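Shanti Shukla plans equipment purchases for the packing hall at Mudgway, and has spent much of the past year on one question: what a second robot cell costs once everything around the arm is counted. We spoke in August, when her draft budget had just gone back to Gostex for comment. 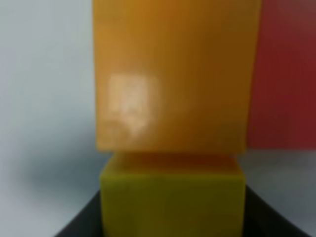
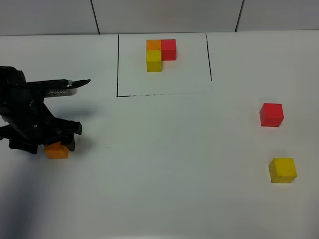
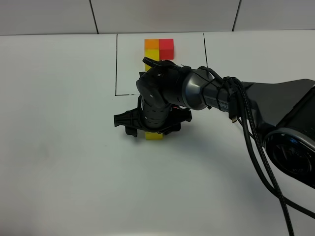 Her first rule is to price the arm last. "People start with the arm because it has a list price," she says. "I start with the table, the fixings, the guarding and the hours." Cables get a line of their own. On an arm where they are tied along the outside of the forearm and trail down across the table, she budgets for spare sets and for the time to fit them. Grippers are treated the same way — two per arm, one of them on the shelf.

The test pieces cost next to nothing. Coloured cubes and a rectangle drawn in black marker on a white tabletop are enough, in her view, to compare placing accuracy between bids. "If a supplier wants a special rig for that, I ask who is paying for it."

The Corkesik quote allowed 1000 hours between services and the Jinley quote 2000. She has budgeted on the shorter figure for both. "I can hand money back at year end. Asking for more in the spring is harder." The order itself waits on floor loading figures, which she expects next month.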